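Small Parts, Many Bins: A Sceptical Gallery
5/15/19

I was told that sorting changes your life. The people at Jimstead, who sell most of the bins on this page, put it on the lid sticker. I have now spent most of a spring sorting the small stuff that collects in a craft room, and my life is about where I left it, except that I own more bins.

Still, readers asked for the gallery after the last post, so it's up. The captions are mine. Where I say a bin works, I mean it worked for me, for the thing I put in it, and I'd like to see how it looks in a year before I recommend it to anyone. Prices have been left out because they had changed twice by the time I finished writing.

A few things before you scroll. I don't believe in labels for anything you can see from above. I don't believe in stacking trays unless you like unstacking trays. And I'm not convinced that sorting by color helps with small pieces, though half the craft blogs swear by it. You end up hunting for a shape and finding twelve reds. The Cestix catalog shows a rainbow wall that must have taken somebody a week to set up, and I would bet money it has never been used to make a thing.

On open bins

The case for open bins is speed. You see the pile, you reach in, you're done. The case against is dust, cats, and sleeves. Lerar makes a version with a snap lid that's supposed to solve all of it, and I tried a set. The lids came off easily enough. They then lived on the floor, under the chair, and in one instance in the recycling. I went back to open ones within 10 days and haven't missed the lids.

Color is the other argument. Bright bins are sold as cheerful. I bought mine because they were marked down, and I'll admit that dark bits show up well against a loud floor. Red bits less so. If most of what you own is red or orange, get a gray bin and ignore the ads.

On how full is full

Tang prints a fill line on the inside of its larger bins and claims 100 small pieces below it. I own one and I have never hit the line with anything I'd call small. Pieces with stems or sticks on them don't settle like beads do. They cross over each other and make a springy sort of nest, and the bin looks full when there's still a lot of air in there. Push down and something snaps. So I treat any printed number as a wish.

My own rule is looser. If I can still see some of the bottom, the bin is fine. If I can't, it gets split or it gets thinned out, and thinning is the one that never happens.

On the flat lay-out

Some people tip everything onto the table first and sort from the heap. I've tried that too. It makes a great "before" and then you have a heap, and supper is due. Sorting straight from one bin into another is duller and I think it's quicker, but I've never timed it and I don't trust people who say they have.

The bins
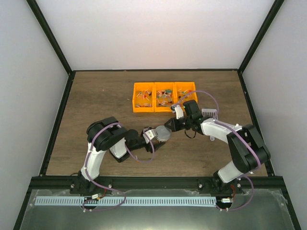
Three orange bins in a row at the back of the table. The middle one is the fullest, and the right one is a lot sparser. Teal, pink and red all in together in the middle — so much for color sorting.

I keep coming back to the left bin. Two clusters with bare floor between them is the closest thing to a system on this page, and it didn't need a divider. Jimstead sells a divider for exactly that purpose, in packs of 7. I'd hold off.

As for the middle bin, no brand of container fixes that. It wants a fourth bin or a smaller collection, and I know which of those I would pick and which one I ought to.

What I'd buy again

The plain open bins, yes. Low enough to reach into, and the raised rim gives you something to grab. The snap lids, no. The Tang bin with the fill line is now holding gift ribbon and doing a decent job of it.

The catalog says a full starter set handles 227 "craft moments." I have no idea what a craft moment is and the helpline didn't either. If you've bought the set and managed to count them, the comments are open until the end of May.

Filed under: storage, small parts, things I was talked into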